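4. Primeira utilização do ferro a vapor Puketti

4.1 Encher o reservatório

1. Confirme que a ficha está fora da tomada e que o regulador de vapor está na posição 0.
2. Abra a tampa do reservatório e encha com água da torneira até à marca MAX. Em zonas de água dura, misture partes iguais de água da torneira e água desmineralizada.
3. Feche a tampa até ouvir o encaixe e limpe as gotas que tenham caído sobre a base.

Atenção: não deite no reservatório amaciador, goma, vinagre ou água perfumada. Os danos causados por estes produtos não estão cobertos pela garantia.

4.2 Escolher a temperatura

As malhas de algodão, como as das t-shirts, passam-se com o seletor em dois pontos e vapor médio. A três pontos o algodão liso aguenta bem, mas as malhas podem ganhar brilho, sobretudo nas cores escuras e junto às costuras.

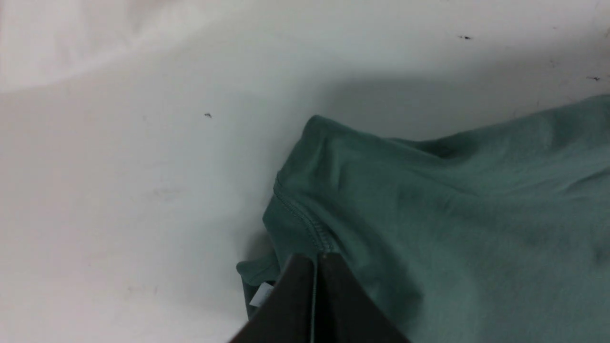

1. Leia a etiqueta da peça. Se houver mistura de fibras, regule para a mais delicada.
2. Rode o seletor e ligue a ficha à tomada. A luz laranja acende.
3. Espere que a luz se apague. O aquecimento completo demora 60 segundos.
4. Abra o regulador de vapor e carregue 5 vezes no botão de jato, com o ferro virado para um pano velho — a primeira água pode trazer resíduos de fabrico.

Nota: nas primeiras utilizações pode sentir-se um ligeiro cheiro a quente. Desaparece com o uso.

4.3 Passar peças de malha

1. Vire a peça do avesso se tiver estampado.
2. Comece pelas mangas e pela gola, que arrefecem enquanto trata do corpo.
3. Assente o ferro e levante-o, sem arrastar. Puxar a malha a quente deforma o decote e as bainhas.
4. Passe o corpo da bainha para cima, alisando com a mão livre a parte que ainda não recebeu vapor.
5. Deixe a peça arrefecer estendida durante 3 minutos antes de a dobrar.

Cuidado: nunca use o jato de vapor sobre roupa vestida. Mantenha a mão livre afastada da base.

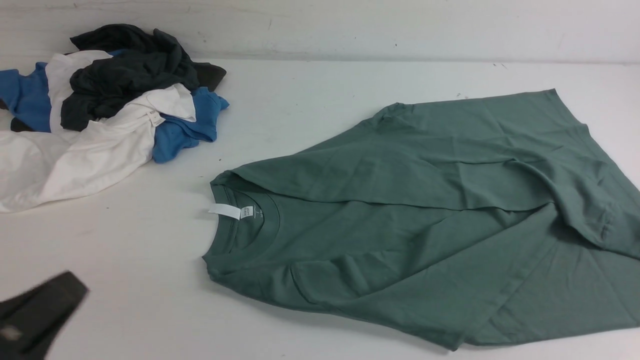 Raluca Stoica escreveu-nos que os vincos das dobras lhe voltavam a aparecer na gaveta, mesmo depois de passar tudo com vapor máximo, e que só deixou de os ter quando baixou o vapor e passou a respeitar o tempo de arrefecimento. O excesso de vapor deixa a malha húmida por dentro, e a dobra fica marcada.

4.4 Depois de usar

1. Feche o vapor, ponha o seletor no mínimo e desligue da tomada.
2. Esvazie o reservatório com o ferro ainda morno.
3. Guarde-o na vertical, com o cabo enrolado sem apertar, quando a base estiver fria.

Para a limpeza do calcário, consulte o capítulo 6.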